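Stikbridge Oral History Project
Progress report to the Sustormont Fund, second period
9/14/20

Thank you for the second payment, which arrived before the first one was fully spent. That has never happened to us before and we are trying not to get used to it.

When we last wrote, we had promised to record the people who worked at the Pralurska cannery before it closed, type up what they said, and put the results where the town could get at them. The recording is going well. The typing is going. The third part is still mostly a folder on a laptop.

Recordings

We now have 844 minutes of usable tape. We have a good deal more that isn't usable, mainly from the spring, when we moved to phone interviews and learned how many people in Stikbridge keep a parrot or a police scanner next to the phone. Former line workers turned out to be easy to find and hard to stop. Former managers have been the other way around. We have written to 8 of them and heard back from three, one of whom wanted to know who was asking.

The most disputed subject so far is the fire in the labeling room. Every account agrees that there was one. After that we have two different years, a cause that is either a heater or a cigar, and a hero who changes depending on whose cousin is talking. We plan to keep all the versions and let the listener sort it out.

Comfort turns out to matter more than microphones. People talk longer in a soft seat, and the folding chairs listed in our original budget have been quietly retired from interview duty.

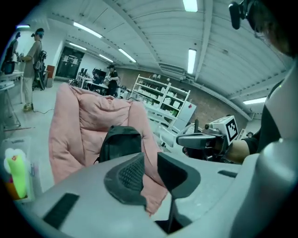
Vahidi wrote back after reading our draft summary that the cannery whistle never blew at noon, whatever people say now, and that anyone who remembers it at noon was late for lunch. We have changed the summary to say "around midday" and expect to hear from both sides.

Transcripts

Transcribing is behind. We planned on four hours of typing for each hour of talk, a figure we got from a handbook written by someone who had never met a retired can inspector. Seven is closer. The free software we tried heard "Pralurska" as "pleura scar" all the way through, and we have gone back to doing it by hand - slower, but fewer lung complaints.

Money

We have spent $3,892 in this period. Most of it went to typing, some to postage and batteries, and a little to a replacement recorder after the first one went through the wash in a coat pocket. The travel line is nearly untouched for reasons you will not need explained this year. With your permission we would like to move what is left there into typing.

Next

The listening evening at the library is off. We hope to put the first set of recordings online in November, with the fire in all its versions. We still need signed release forms for two of the interviews, and one of those is sitting on a refrigerator, where we are told it is perfectly safe.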